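3.2 Completeness of the regional register

The completeness of the register was examined separately for each of the four districts, because the way in which new cases are reported is not the same everywhere. In Estby and Sumport the hospital laboratories send their reports electronically every night. In Modise the reports are still sent on paper at the end of each month, and in Trirnstead both ways were in use during the study period. Such differences are known to have an influence on the time between diagnosis and registration, and they can also lead to cases being lost.

After removal of duplicates, 2196 cases of bowel cancer remained for the analysis. A case was considered as a duplicate when the date of birth, the sex and the site of the tumour were identical and the dates of diagnosis were not more than 27 days apart. This limit was chosen after a small trial with the Sumport records, in which a shorter limit left many repeated reports in the file. We are aware that a patient may have two separate tumours within such a short time, and therefore all pairs with a different tissue type were read by hand by two of the authors.

For 13 cases the only source of information was the death certificate. These cases were kept in the incidence figures but were excluded from the survival analysis, as the date of diagnosis could not be established. Most of them concerned persons older than 80 years who had lived in a nursing home, and it is probable that no tissue sample was ever taken.

3.3 Stage at diagnosis

Stage was missing more often in Modise than in the other districts. We first supposed that this was caused by the paper reports, but when the original forms were inspected, the stage was in many of them written in the free text and had simply not been entered. The forms were then coded again according to the same rules as in the electronic reports. Where the text was not clear, stage was left as unknown and no attempt was made to guess it from the treatment.

The distribution of stage by age group was compared before and after this second coding. In persons under 50 years the share of late stage became somewhat higher, while in the older groups there was almost no change. As the younger group is small, this result should be read with care. A longer period of observation would be needed to say if it is a real difference between the districts or only an effect of the coding.

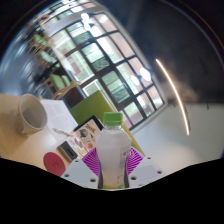 Figure 4. Plastic bottle with green screw cap, held upright between two gripper jaws.

Screening status was taken from the invitation file and linked to the register by means of a number without personal meaning. A person was counted as screened when a valid test result was present in the two years before diagnosis. Persons who had moved into the region during these two years could not be followed back and form a group of their own in the tables. In Trirnstead the invitation file began only in April of the first study year, so that the earliest cases there have no screening status at all. They were included in the incidence rates and left out of every comparison in which screening plays a role.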